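Track at Csonka Field is open to walkers again

By Ignacio Palma

Good news for everybody who has been doing sad little loops of the grocery store parking lot since summer: the running track at Csonka Field is open to the public again, mornings and evenings, and you don't need to sign up for anything. I went over to try it out and stayed a lot longer than I meant to.

If you're new to town, Csonka is the sports ground out past the Urkus bakery, where the road bends. The track closed in October so the surface could be patched and cleaned, and the notice on the gate said it would be two weeks. It was five. I know this because I drove past and checked a ridiculous number of times (my wife will back me up on that), and each time the chain was still on and I went home and ate toast instead of exercising.

The parks office says the job cost more than planned once the crew got a good look at the far bend, where water had been getting underneath for years. The extra came to $2,000, paid out of this year's maintenance money, so there won't be a new fee for using the place. I asked twice about the fee. They were patient with me.

So how is it? Pretty great! The old surface had gone hard in places, and my knees could tell you exactly which places. Now it has some give to it the whole way around, and the long straight feels the same at one end as it does at the other. I walked the first few laps and then, feeling brave, jogged one. I won't be sharing my time.

I got talking with a woman who was stretching by the gate and she told me she'd been using the sidewalk along Tornard Avenue the whole time the track was shut, dodging trash cans and other people's dogs. She's training for a 14-mile charity walk in the spring and wants to get her long days in before the weather turns really nasty. She did not want her name in the newsletter, but she did want me to mention that the water fountain is still broken. It is. I tried it. The parks office has it on the list for after the holidays, so bring a bottle until then.

A few practical things, and then I'll let you go. The gate opens at 6 in the morning and the public can use the track until the school teams arrive at 3. It opens up again from 5 until dark. Strollers are fine in the outside lanes. Bikes and scooters are not, and neither are spikes longer than the ones the school allows, which I suspect is a problem for very few of my readers.

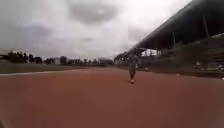

I'm partial to the early slot myself, gray sky or no gray sky. You get all that room, and whoever else is out there generally gives you a nod as you pass, and that's about as much conversation as I can handle before coffee. The evenings are busier, with parents walking while the kids have soccer practice, and the nicer the weather the more of them there are. If you want company, go then.

Parking is in the Irudon lot across the street, same as before. Please use the crosswalk and not the gap in the hedge. Yes, I know everybody uses the gap in the hedge. The people who look after the hedge know it too, and they've asked me to say something.

There's also going to be a beginners' walking group, which I'm pretty excited about. It's free, it meets at the gate at 9 in the morning, and the plan is to go at whatever pace the slowest person likes (that may well be me, so don't be shy). The first meeting is 15 November 2022, and they have room for 17 people to start with. If more than that turn up they'll split into two groups and somebody will have to wear the orange vest. You can put your name down at the library desk or just show up in comfortable shoes.

The long jump pit stays closed for now while they wait on a delivery of sand. Call the parks office if you see any of the new patches lifting, especially on the far bend, and they'll send someone out to take a look.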